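Fundalton and Hokus agree to restart joint officer training after long break

The governments of Fundalton and Hokus have agreed to open again their joint training programme for military officers, the defence ministry of Fundalton announced in a short statement in March. The programme was stopped when the two countries could not settle their disagreement over the border crossing at Mateos.

According to the statement, the first group will have 34 officers, and 23 of them will be sent by Hokus. They will study for one term at the staff college in Plitodon, where the courses were held before the break. The subjects are peacekeeping, military medicine, logistics and the law of armed conflict. Training with weapons is not included.

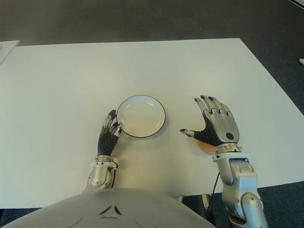

The ministry said the decision serves "the common interest of both neighbours in a quiet border". It added that other parts of the defence agreement stay suspended. These are the sale of patrol boats, the exchange of radar data and the yearly exercise in the northern hills, in which 2000 soldiers took part the last time it was held.

A spokesperson for the foreign ministry of Hokus welcomed the news but used more careful words. The spokesperson told reporters that the training is "a first door" and that the government in Hokus expects talks on the remaining points before the summer. When asked if a date was already fixed for such talks, the spokesperson answered that the embassies are in contact.

The announcement comes after several months in which relations between the two sides slowly became warmer. In the autumn, Fundalton allowed trucks with fresh food to pass through Mateos again during the day. Hokus then removed the extra visa fee which it had asked from citizens of Fundalton. Both steps were small, but traders in the border region had been asking for them for a long time.

The crossing at Mateos still closes at six in the evening. Drivers who arrive later must wait until the morning or take the longer way through the hills. The statement does not say whether the opening hours will be changed, and the customs office in Mateos said it had received no new instructions.

The disagreement itself is old. Both capitals refer to the treaty of 1756, which describes the border as following the river, and the river has moved its bed since then. Hokus says the line must go where the water goes today. Fundalton holds that the line was fixed when the treaty was signed and that the land on the eastern bank, with its grazing fields and one road, belongs to it. A mixed commission was created to study the maps, but it has not met since the training was stopped. 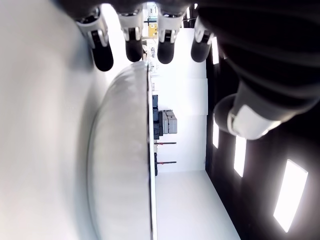 In the parliament of Fundalton the reaction was divided. Members of the governing party called the decision reasonable and said that officers who know each other personally make fewer mistakes in a crisis. The largest opposition party complained that parliament was informed only a few hours before the public. It wants the defence minister to explain in the foreign affairs committee what Fundalton receives in return, and who pays for the places at the college.

On this last question the statement gives a partial answer. Hokus will pay the travel and the daily costs of its own officers, while the teaching and the rooms are paid from the ordinary budget of the college in Plitodon. No amount was published. The ministry said only that the money was already foreseen for this year and that no additional law is needed.

In Hokus the matter received less attention. Newspapers there wrote mainly about the patrol boats, for which a first payment had been made before the suspension. The boats are still in the harbour in Fundalton. The government in Hokus has asked more than once for either the boats or the money, and the subject is expected to be high on the list if the talks take place.

The college confirmed that it is preparing for the new term. Lessons will be given in both languages, with interpreters for the law course, and the officers will live on the college grounds — as was the custom before. Families will not travel with them in the first term. The college also plans a two-day visit to the border region, but whether the group will be allowed to see the crossing from both sides must still be agreed between the ministries.

The programme will be reviewed after one year. Each side can leave it with a written notice of three months.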